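Notes from a talk with Loïc Pruvost, July. Typed up fast, will tidy later (probably not).

Pruvost hunts variable stars. Has done for years, from a shed with a roll-off roof behind his house outside Bronari, using a ten-inch reflector he bought used and a camera he calls "the good one." He sends brightness measurements to anyone who'll take them. Mostly long-period reds, the slow ones. One star every clear night if he can, 105 on the list at the moment.

I asked why the slow ones.

"Because I'm slow," he said. "A fast one, you stay up, you get the whole curve, you go to bed. Fine. A red giant takes 288 days to go around once and you get one dot a night. If it's cloudy, no dot. You look at the plot in winter and there's a hump. I like that very much."

The 288-day star is his favorite. He wouldn't rank the others. It gets too faint for him near minimum, and every cycle he tries anyway, stacking more and more frames until there's a smudge he half believes in. Last cycle he took 1000 frames in one stretch of nights to pull out three usable points.

"Three points! My wife asked what I did all week."

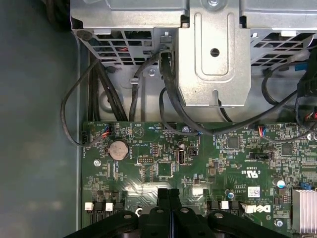 The measuring is where he gets stern. You compare your star to others nearby of known brightness, and if you pick bad ones the whole thing drifts. He once used the same comparison star for two seasons before noticing that it was varying too. Only a little, but enough. He threw out nothing. Went back and redid every frame against a new star, by hand at first, then with a script Kheri Rashidi wrote for him.

Rashidi came in on the call about halfway through, from her kitchen, eating. She observes too but mostly she does the numbers. They met over an argument on a mailing list about airmass correction, which neither of them would explain to me and both of them still think they won.

"He was correcting for something that was already corrected," she said.

"I was not," said Pruvost.

We moved on.
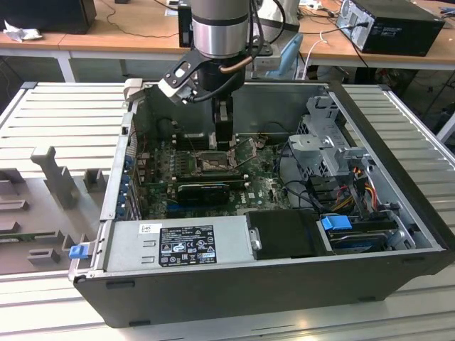
Color is the other trouble. Red stars look different to different cameras, so a green filter on his and a green filter on hers don't give quite the same number for the same star on the same night. Rashidi's answer is a standard field, a patch of sky full of stars that have been measured to death. Shoot it a few times a year, work out how your own setup leans, and apply that to everything. She's strict about it. Pruvost admits he skipped it for a long time becuase it felt like wasting a clear night.

"It is wasting a clear night," he said. "You must do it."

What came out of it was worth having, though. With both sets on the same scale the gaps started to close. She has better weather in spring, he has it in fall. Where there had been two ragged curves there was one with a decent shape, and on the rising side of it a small shoulder, a pause in the brightening that lasts maybe two weeks. Neither could see it alone.

Is the shoulder real? Rashidi said yes, in four cycles out of five. Pruvost said he'd like ten cycles. Do the math on that, he's a patient man.
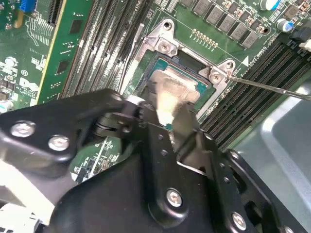 The archive is up to 3000 nights between them, counting the old ones Pruvost did by eye with a chart and a red flashlight. Those estimates are rougher, a tenth of a magnitude on a good evening, and there was some back and forth about keeping them. They kept them, flagged. All of it gets stored twice, at his place and at hers, and reduced again from the raw frames whenever the method changes. A full re-run takes most of a weekend and she won't let him touch anything while it's going.

Asked what a beginner should do. They agreed for once. Pick one bright star with a big swing, something you can follow in binoculars, and write down the time. Always the time.

"People send me beautiful estimates with no hour on them," Rashidi said. "Just 'evening.' What do I do with evening?" 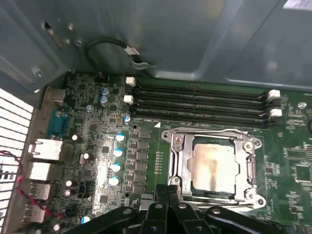 Pruvost added that you should write down what you saw before you look up what everyone else saw. He's caught himself nudging a number to match. Says you can see it in old records, whole groups of observers agreeing a bit too nicely near a predicted maximum.

Had more to ask about the faint end of the list but it was past 9 pm where he is and the sky had cleared. He was already putting his coat on. Rashidi stayed on a few minutes to spell out the airmass thing for me after all, and I have two pages of notes on it that I dont understand. Will call her back.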